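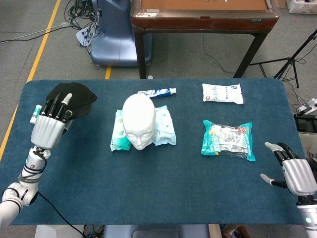

How to tune a snare drum for small band jazz

Remove both heads and clean the edge of the shell with a dry cloth. Put the bottom head on first and turn every rod with the fingers until it touches the hoop.

Now use the key. Give each rod a half turn, always going to the opposite one, 6 times in total. Tap near each rod and listen – the notes must be the same.

Do the top head the same way, but a little lower. On my old Pastaver snare I stop when the brushes sound clear.

New heads stretch, so check the tuning again the next day.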